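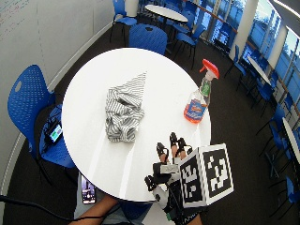 Jamila Dissanayake reckoned the hardest thing to teach a robot is when to stop wiping. We had asked her what surprised her most, expecting an answer about motors or computing power, and she went straight to tables. A person glances at a tabletop, decides it will do and moves on, she told us, and we can't even explain how we decided!

That was near the start of our visit to the Rendgate open day on 13th March, and it set the tone for the whole afternoon. Our group had chosen "Robots and household jobs" as our project back in September, and up to then nearly everything we knew came from reading. Seeing people do the work was much better.

What we saw

The demonstration we liked most was the one on cleaning. A person wears a sensor glove, black, with caps over the fingertips and a white cube on the back of the hand. The cube has black-and-white square patterns on it, which give a camera something clear to follow, so the position of the hand can be worked out as it moves. The jobs are ordinary ones, with things like a striped cloth and a spray bottle on a round white table. I had pictured a sealed laboratory, and I loved that it was a bright room with big windows and blue plastic chairs.

The Rendgate team call their set of recordings Clumix. It held 1,562 recordings on the day we went, and 24 of those were added that same morning. We were told that a cloth is awkward to learn from (it never lies the same way twice), so they want many different people wiping in their own way.

Trying it ourselves

There were 19 of us and 3 got to try on a glove. I was one of them – very lucky. It felt stiff at first and I kept holding my fingers too straight, as if I were wearing wet gloves in winter. After a few minutes I forgot about the cube, except when I turned my wrist too far and was asked to turn it back.

What we would do differently

We should have prepared better questions. Ours were mostly about what robots will do one day, and the best answers came when we asked about small things, such as how you hold a cloth. We also ran out of time for the Sutell talk on grippers, so that section of our plan is shorter than we wanted. The notes from the Takács stand are in the appendix, along with our sketches of the glove.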